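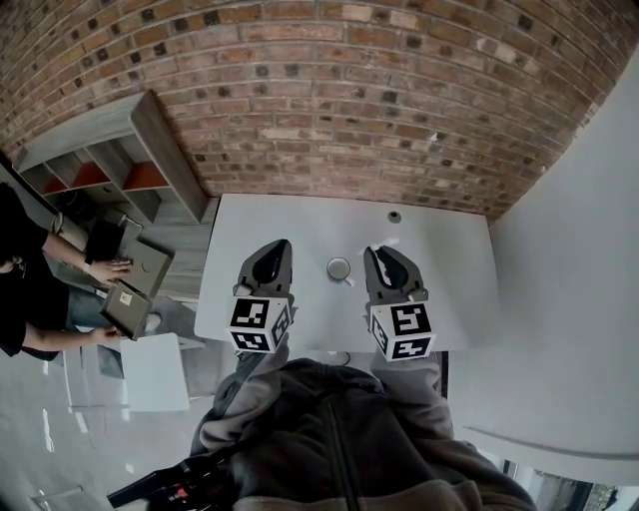
Both grippers over the work table, marker cubes at the base of the jaws, cup between them.

Review: Zosen hand-held gripper pair, used under the Jaden practice guide

The Zosen pair is sold for recording manipulation demonstrations by hand. We bought one set in February and have used it on tabletop tasks at the Geldale site, mostly cups, lids and small cartons. Our recordings are made to the Jaden practice guide, revision 2, and this review is limited to how well the tool lets an ordinary operator stay inside it. Anyone after a comparison of policy training results will need to look elsewhere.

Marker visibility

Section 4 of the guide requires at least one coded face per hand to be readable from the head camera for the whole of a take. Zosen puts a white cube at the base of each jaw, with patterns on the top and side faces. With both jaws pointing away from the operator, the top faces stay well exposed. Trouble starts when the wrist rolls inward past the vertical – a pouring motion will do it – and the forearm comes between cube and camera. Agathe Mallet, who runs our intake checks, rejected 9 takes from the first batch for this. A short drill on elbow position fixed most of it. The manual should include one.

Cube mounting

The fittings between cube and jaw are small, and I would like them stiffer. The guide asks for a mount check at the start of each session. We do it again after any knock against the table. Zosen gives no torque value for the fasteners and did not supply one when asked.

Jaw and pads

The jaws taper enough to get at a cup handle without touching the table. Pads are black and rubbery, one on the inner face of each finger, and they hold glazed ceramic securely. They also pick up paper dust. The guide says to wipe contact surfaces between object sets, and with cartons that interval is too long. Wipe them every twenty takes.

The pads were replaced once, after 2330 closing cycles on the left hand. Zosen rates them for 4000. I attribute the difference to our carton work, though I have no second set to test that on.

Sleeves and clothing

The guide only says that clothing must not cover a marker. We have had good results with close cuffs and poor ones with wide cuffs, which slide forward on a long reach. Contrast between sleeve and cube has not mattered so far.

Work area

Two rules deserve more attention than they get. Section 6 wants the table cleared of anything outside the task list, scraps of paper included, and the floor near the operator's feet free of cable. The second is a safety rule and should be printed in the section on safety, where people would read it. Section 7 covers bystanders: anyone in camera view must have been told that recording is on. It sets no minimum distance from the table. The older Fashola checklist did, and we still apply that figure.

Handles

Comfortable for about 40 minutes. After that the trigger hand tires and closing speed drops, visibly so in the logs. The guide's limit of one hour per operator is too generous for this tool.

Verdict

A sound tool for work under the Jaden guide, provided the operator is trained on wrist roll and the mounts are checked more often than the text demands. Spare pads should be ordered with the set. Delivery of ours took five weeks.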